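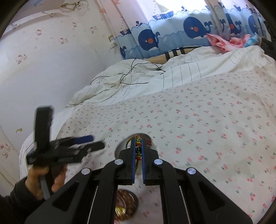 Wivow is a phone app that joins overlapping photographs into a full panorama, which can then be viewed on the phone screen or in a cardboard-style headset. It works by finding small details that appear in two neighbouring shots and lining them up. The amount of detail on large surfaces therefore has a strong effect on the result. The white bed sheet printed with small red-pink cherries and green leaves gives the app plenty of marks to work with, whereas a plain white sheet of the same size gives it very few. The questions below cover shooting, joining, viewing and sharing. They apply to version 5 on all supported phones.

Search the help pages
Go
Reading time: 5 minutes

Shooting

How many photographs do I need?

A full panorama takes 20 shots on a phone with a standard lens. The app shows a dot for each position and takes the picture when the dot is centred and the phone is still. If the phone has a wide lens and you select it in Settings > Camera, the app shows fewer dots. The wide lens is faster but gives softer edges, and we suggest it only for outdoor use.

Do I need a tripod?

No, but the phone must turn about its lens and not about your body. Hold it close to your chest, look down at the lens, and walk around it in a small circle. If nearby objects appear twice in the finished panorama, the lens moved too far between shots. Outdoors, with nothing close to the camera, this matters much less.

Can I stop halfway and carry on later?

Yes. Press Pause. The unfinished set is kept under Drafts until you delete it. Stand in the same place when you resume, and expect a visible change in brightness if the light has altered in the meantime.

Why does the app refuse to start shooting?

There are two usual causes. Either the free space is below the limit (see "How much space does a panorama use?") or the gyroscope has failed its check. Put the phone flat on a table, close the app, open it again and wait for the green bar. Phones with no gyroscope can't be used for shooting, although they can still show panoramas made elsewhere.

Should I lock the exposure?

Lock it indoors and leave it free outdoors. In a room with a bright window, point the phone at a wall of middling brightness before you lock. The window will come out white. This is preferable to a dark band running through the rest of the room.

Joining

What does "not enough detail" mean?

Two neighbouring shots had too few marks in common. Blank ceilings, clear sky, still water and freshly painted walls are the usual reasons. The app will place the shot by the gyroscope reading alone and put a yellow triangle on it. You can accept that position, drag the shot by hand, or retake it. For ceilings, the gyroscope position is normally good enough.

Can there be too much pattern?

Yes, if it repeats exactly. Floor tiles, brickwork and rows of identical seats may be matched one step out of place. The join looks clean at first, but the panorama fails to close when the last shot meets the first. Turn on Settings > Joining > Trust gyroscope and run the join again. There is no need to shoot again.

How long does a join take?

It depends on the phone. Matholm, the joining engine used since version 4, runs entirely on the device and does not need a connection. It will slow down if the phone is warm or if battery saving is on. Keep the app open during the join. Some phones stop work in the background without warning, and the join then begins again from the first shot.

The join stopped with error 247. What should I do?

Error 247 means that one of the source photographs could not be read. Open the draft, look for a grey square, and retake that shot. If there is no grey square, the fault is in the draft's index file. Choose Repair from the draft menu. Repair does not alter the photographs.

Error 1296?

This is a memory error and appears mainly on older phones. Close other apps and set Output size to Medium. If it appears again at Medium, send the log through Settings > Help > Send log.

Viewing

Which headsets are supported?

Any cardboard-style headset with two plain lenses will work. The Boiko folding viewer and both sizes of the Bokport have ready-made profiles under Settings > Headset. For all others, choose Generic and move the lens distance slider until the two images merge into one. Headsets with their own screens are not supported in this version.

The picture drifts slowly to one side.

The gyroscope needs to be reset. Take the phone out of the headset, lay it flat, and press Recentre. A magnetic catch on the headset can cause the same fault. If the drift comes back within a minute, turn off Use compass.

Why is the panorama not in 3D?

Wivow makes one image and shows it to both eyes. You can look in every direction, but there is no depth. A true 3D panorama needs two lenses set apart, and a phone held in one place can't provide this. The app will open 3D panoramas made with other equipment if the left and right images are stacked one above the other in a single file.

Files and sharing

How much space does a panorama use?

The finished file is small. The draft is much larger because it holds all the source photographs at full size. Delete the draft once you are satisfied with the join. Please note that a deleted draft can't be joined again at a different output size.

Can I export to a computer?

Yes, as a single JPEG with the panorama tags included. Most desktop viewers read the tags and open the file as a panorama. Some photo editors strip them on saving, and the file then appears as a wide, stretched picture. Use Import > Add tags in Wivow to put them back.

Is my location stored in the file?

Only if Settings > Privacy > Save place is on. It is off by default. Turning it off later does not remove the location from files already exported.

Who do I contact about a mistake on this page?

Write to Hugo Ortuño through the form in the app, under Settings > Help > Documents. Give the heading of the question and your app version. The page was last checked in October.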